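Grasp planning tool Pullport gets second release

A small software firm has released a new version of its grasp planning tool, which it says will let robot arms cope better with soft packaging such as crisp packets, sweet bags and pouches of pet food.

Baver, which employs seven people, said version 3 of Pullport went out to existing customers in February and would be open to new ones before the summer. The release replaces a first public version that dealt only with boxes, tins and other rigid goods. Version 2 was used in-house and never sold.

Pullport sits between a robot's cameras and its motion controller. It takes in the picture from a camera near the gripper, suggests where the fingers should close and passes a target position to whichever planner the customer already runs. It does not move the arm itself.

Yara Kassab, who leads the perception work at Baver, said soft bags had been the most common request from warehouse customers.

"A box has corners and flat sides and it stays the same shape when you touch it," she said. "A bag moves away from you. By the time the fingers arrive, the place you picked may have folded over."

The old version worked out one grasp point and kept to it. The new one repeats the calculation as the gripper comes in, and can shift the target until the last few centimetres of travel. If the bag has moved too far, the software tells the arm to back off and start again.

Developers have also changed how the program deals with shiny wrapping. Glare on plastic film used to be read as an edge, and the gripper would sometimes be sent to a bright crease in the middle of a packet. Marwan Harb, a software engineer at the firm, said the team had collected 1,414 recorded picks and marked up the creases, seams and printed areas in each by hand.

"It took most of the winter," he said. "Two of us did the bulk of it and then we swapped and checked each other's work."

The recordings have been used to train the part of the software that separates the outline of a bag from whatever is printed on it. Baver plans to release part of the set to university groups, though it has not decided on the terms.

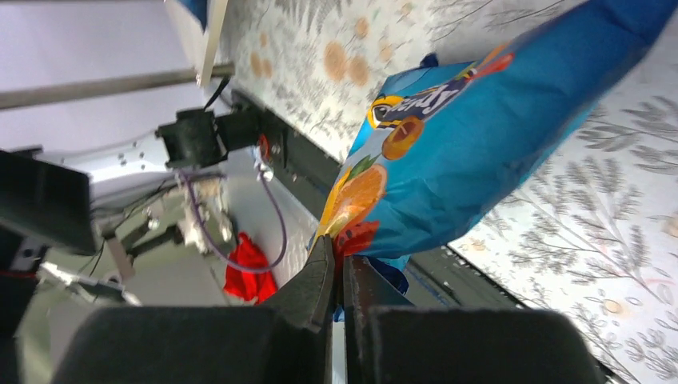 Choosing where on a bag to close the fingers is now left to a scoring step that customers can adjust. It gives each possible grasp a mark for how much film the fingers will hold, how far it is from a seam and how likely the bag is to swing. A grasp near a lower corner, like the one on the blue snack bag with the orange slices on it, leaves most of the packet free and clear of the fingers, but it can let a heavier bag tilt. Users who pack light goods may be happy with that, while others can raise the weight given to the middle of the bag.

Zaid Nasrallah, who looks after the controller side, said the settings were kept in a plain text file so that they could be changed on site without a rebuild. The file is read each time the arm returns to its rest position.

One early user is Pevenano, a contract packer that handles mixed snack boxes. Abla Tannous, its operations manager, said the company had run the new version on one line for nearly three months. Staff still step in for very flat sachets, which the software often takes for part of the surface beneath them.

"We knew that going in," she said. "For ordinary bags it has been steady enough that we are fitting it to a second line."

Baver said sachets would be looked at in the next update, along with support for suction grippers. The firm's founder, Fouad Haddad, would not give a date.

The new version runs on the same computers as the old one and needs no change of camera. Existing customers can move across at no charge, but will have to repeat the camera calibration first. Notes on the changed file formats are included with the download.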